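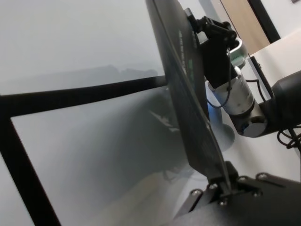 Fallska is a set of 2554 short notes on how daylight comes through windows, written down by people who love looking at it! Each note covers one window at one time of day, in the words of whoever was standing there. A frosted-looking pale surface between black bars, with a hazy light grey up top and a warmer beige-grey toward the bottom, is just the sort of thing our writers can fill half a page with. The longest note runs to 197 words and I would not trim a single one.

What you get

notes.csv has one row per note: id, town, hour, sky, text. The sky column uses the writer's own words, so expect "milk" and "old spoon" next to "overcast" (please don't clean these up, they're the best part).
towns.csv lists the 16 towns, from Fahy to Zumano. 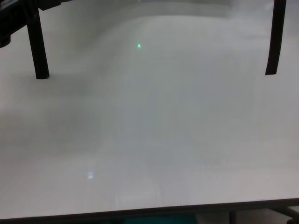
Hours are local and rounded down, so 7 means any time from 7:00 to 7:59. Blank hours are real blanks. Empty text fields were dropped before release.

Splits

The first 2000 rows are for training and the rest are for testing. Widance notes are only in the test part, which makes a really fun check on how well a model copes with a new town.
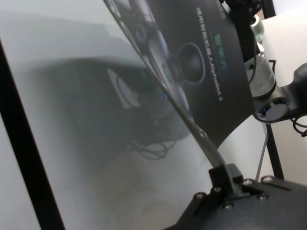 Known gaps

Winter is thin, and January has hardly anything after 4 p.m. Skylights are filed as windows. A few writers describe the same kitchen over and over, and I'm so glad they did.

Fixes and new notes are very welcome! Send them to Hatsue Morikawa, who reads the inbox on Thursday.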